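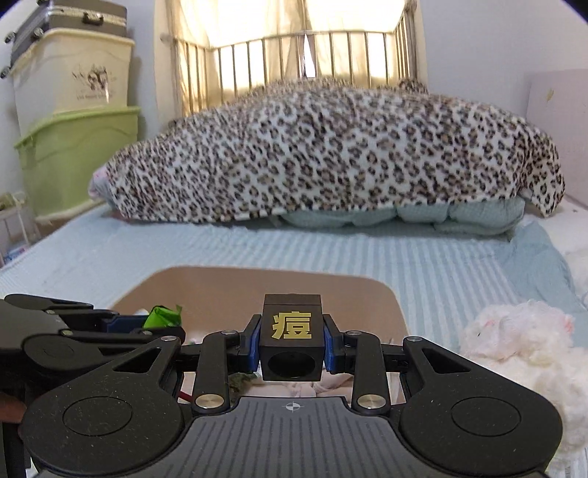

How many demonstrations does a manipulation policy need before it is worth training?
Enough that every starting condition you care about appears several times, with different operators. For the bedroom tidying task in this unit the working figure is 181 accepted demonstrations, and the first training run should wait until that number is reached.

Week 5 handout: Collecting demonstrations with hand-held grippers

5.1 Scope

These notes cover collection only. Policy architectures are in the Week 7 notes. Read section 5.4 before the practical, as the labelling sheet has changed from the May version.

A demonstration is one continuous recording of one task instance, from the gripper at rest to the gripper at rest. The recording holds wrist-camera video, jaw width and the estimated pose of the tool. No robot arm is involved at this stage. The operator carries the gripper by hand, and the trajectory is later retargeted to the Tavares arm in the teaching lab.

5.2 Why the wrist view matters

The policy receives the wrist view and nothing else. Anything the operator knows from looking around the room, and the camera does not record, is lost to the learner. Two consequences follow.

First, the target must enter the view before the operator commits to it. If an operator reaches for a crumpled packet lying behind one of the gripper's own arms, the recorded action has no visible cause for part of the approach. Back off, bring the packet between the fingers, then close in.

Second, the linkage occupies a fixed region of the image in every recording. In our set-up this is the lower half, with the arms spreading to either side of the centre block. The learner can use it as a cue for jaw state, provided the camera mount has not shifted between sessions. Check the mount against the reference still at the start of each session and log the result.

5.3 Environments

Collect in furnished rooms. Earlier sets recorded on a bare bench at the Estley campus gave policies that did well on the bench and poorly on a bed. Bedding is a useful surface for this task: striped sheets, patterned blankets and quilted comforters all give strong texture, and a tray on a mattress does not sit the way it does on a table.

Backlighting needs care. A sheer curtain with daylight behind it will pull the exposure down in the foreground. Lock exposure on the work surface before recording. Do not close the curtain for every take - bright windows should be represented in the training set in the same proportion as in deployment.

Leave background items where they are. Storage bins, racks and soft toys are part of the distribution. Move an item between takes only if it is on the variation list for that session, and record the move.

5.4 Labelling sheet

One row per demonstration. Required fields:

Room code
Operator code
Object class (packet, wrapper, soft item, rigid item)
Start surface and end surface
Curtain state (open, closed, none)
Outcome (accept, reject, unsure)
Reason, if rejected

"Unsure" is a valid entry and should be used. Unsure rows go to a second reader. Please do not invent further object classes; the Uton import script drops any row with a class it does not recognize, and does so without a warning.

5.5 Grounds for rejection

Reject a demonstration if pose tracking is lost for more than 18 consecutive frames, if the operator's free hand touches the object, or if the gripper pauses over the target for longer than two seconds. A failed grasp followed by a clean recovery is accepted. Recoveries are scarce in most sets and the learner needs them.

5.6 Worked case: the Plastusura set

The Plastusura set contains 1,009 recordings of packets and wrappers being moved to trays. After review, 68 were rejected, leaving 941. Most of the rejections came from pose loss near plain white walls, where the tracker had few features to hold. Turning the operator's starting position toward the bed removed most of the problem in later sessions.

Note that the rejection rate was computed over all rooms pooled. Compute it per room in your own report - a pooled rate hides a bad room.

5.7 Practical

Work in pairs, swapping operator and logger after every tenth take. Submit the labelling sheet and raw recordings together by 20th November. Sheets without recordings will not be marked.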